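Reading time: 2 min

Print this page | E-mail this

Sunday, after supper

Well, the coat rack is dead. It came off the hall wall at six this morning with all four coats on it, and the noise was so awful that Homa called up from downstairs to ask if I was still alive (I was, I was just standing there in my socks looking at a hole in the plaster!). So that was the end of my quiet November weekend. I had planned to finish my library book and make soup.

I walked over to Bisilstead mid-morning because Fouzia swears you can buy anything on the market side of town. You can't buy a coat rack. You can buy 14 kinds of dish soap and a very nice plum cake, and I did get the plum cake. Then my mind wandered off to ceilings, the way it does when I'm supposed to be shopping. I keep looking up these days. I want to know what's over everybody's heads and whether it's nicer than mine, which has a brown stain shaped like a boot. 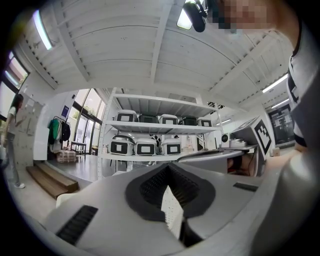 White ribs, white beams and one bright spotlight. I'd take it over my boot stain.

Lunch was at Parveen's. She made the lentils with too much lemon, which is how I like them, and we argued for an hour about whether her building is really as old as the landlord says. He tells everyone 1764. Parveen thinks he read it off a cookie tin. Kanchan turned up halfway through with her bad knee and a bag of pears and took the landlord's side, mostly to be annoying, and I ate two pears and stayed out of it.

What I really wanted to talk about was hooks. I've decided against another rack. I want single ones, screwed into something solid, spaced out so the wet coats don't lean on the dry ones. Kanchan said get plain black iron and be done with it. I said gold! With a proper curl to it, a swan's neck, something you'd be pleased to see when you come in with your arms full.
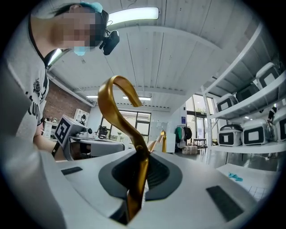 Later, still no hooks

Rajput Hardware shuts early, of course. I stood at the door like a lost dog and read the sign over and over. Then home the long way past the canal, where it was getting dark already and somebody was frying onions with the window open.

I made a list at the kitchen table. Hooks, wall filler, sandpaper, milk, a white basket with holes in it for the gloves and hats (they've been living in a mixing bowl since last winter and I need the bowl back). Shabnam phoned in the middle of it and talked for ages about her sister's wedding. Over 101 guests, and she's doing the flowers by herself. I said I'd help with the ribbons. I'm going to regret that.

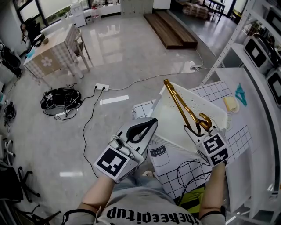

Before bed

Coats are on the banister. Hole is still a hole. I had the last of the plum cake standing up at the counter, and I've set the alarm for seven so I can get to Rajput before work and ask about the gold ones.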